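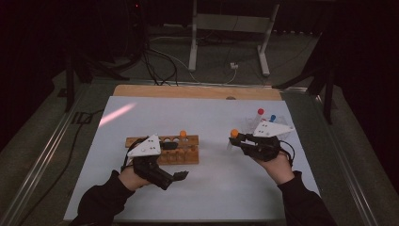
My grandmother kept her spices in test tubes. I know how that sounds. She'd spent 30 years washing glassware for the water lab in Grornwood, and when the lab closed she came home with a wooden rack under one arm and a shopping bag full of tubes, and by suppertime the paprika had moved in. Orange caps for anything hot. Red for sweet things, cinnamon and so on. Blue was for whatever she hadn't made up her mind about, and I learned very early not to put anything blue on my eggs.

So when she left me the house on Flendar Street, I figured I knew what I was getting. A stove with one good burner, a piano with a dish towel stuck in it, and the rack.

I moved in on a Monday in February, in the kind of rain that comes at you from the side, and the first thing I did was make soup. The second thing I did was reach for the pepper and find a tube I'd never seen before. Orange cap, right down at the end of the row. She labeled everything, my grandmother, she labeled the drawer the labels were in, and on this one she'd written a single word in pencil. Dustberg.

Now, Dustberg is a town. Or it was, before the reservoir. She grew up there, up the hill behind the church, and when I was little she'd tell me about it while she peeled things – the bakery with the crooked step, the boy who rang the bell at the wrong hour on purpose, the 22 plum trees her father planted and swore at. Then one spring they moved everybody out and let the river in. She was eighteen. She never once went to look at the water, and she lived forty minutes away by bus.

I held the tube up to the kitchen window. It had a bit of brown powder in the bottom, very fine, and it slid around when I tipped it. I thought, well, that's dirt. She went and kept the dirt. And I got kind of weepy over the soup, which didn't need the salt.

But then I thought, what if it's not dirt? Because this was a woman who once kept ground cloves under the name of a dog she didn't like. It could be anything! It could be allspice. I took the cap off and smelled it and I swear it smelled like a cellar, and then a second later like toast, and then I sneezed and lost some of it down the front of my sweater and had to sit down for a while.

I called my aunt. My aunt said, "Did you eat it?"

"No, I didn't eat it."

"She used to put it in the plum cake," my aunt said. "Just a pinch. I always thought it was nutmeg."

We were both quiet for a bit after that. You could hear her refrigerator humming. I was thinking about every birthday I'd ever had, and I guess she was too, and she had a lot more of them to get through.

"It was a good cake," she said finally.

"It was a really good cake."

I found the recipe in the piano bench. It was on the back of a bill from Strazds, the old hardware store, for a box of hinges, and it called for 900 grams of plums and butter "the size of a fist" (whose fist, Grandma?) and 8 eggs, which seemed like a lot until I remembered how small the eggs were from those bad-tempered hens of hers. At the very bottom, after the sugar, it just said *home*, a pinch, with a line under it.

I bought plums that had flown in from somewhere with better weather. I beat the eggs by hand because the mixer scared me. And when it came time for the pinch I stood there with the tube in my fingers for so long that the oven clicked off and on again, and I thought about the crooked step and the bell going at a quarter past nothing, all of it down there with fish swimming through, and then I tapped the glass twice, very lightly, the way she used to.

It came out lopsided. I wrapped up half for my aunt and took the other half out on the 7:40 bus, past Grornwood, all the way to the last stop, where there's a bench and a railing and then just water. I ate one slice and left one on the railing. The wind was coming off the reservoir and it was cold enough to make my teeth hurt, and I had crumbs in my gloves the whole ride home.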